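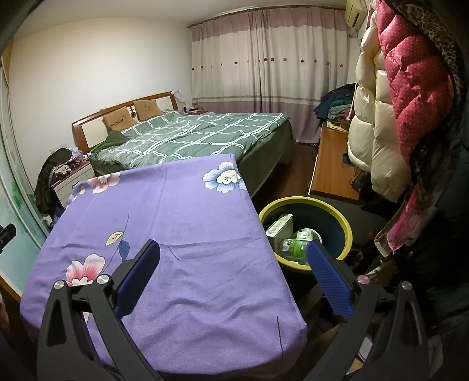

One reader in Litcombe wrote that we had the warehouse story backwards: her parcels firm spent a fortune on sorting software and still pays for every van that leaves the yard.

She has a point. Laker, which carries goods between Litcombe and Hondcombe, opened a second depot in June and cut its average round by nearly 17 minutes. Fuel costs fell. Wages did not, and the firm took on six more drivers to cover evening slots.

Pathirana went the other way. It closed two small depots and put lockers outside three supermarkets, so one stop now does the work of a whole street. Customers grumbled at first – mostly about the walk – but failed deliveries dropped.

Both firms set their prices again this autumn. Laker expects to charge more for evenings and leave daytime rates alone.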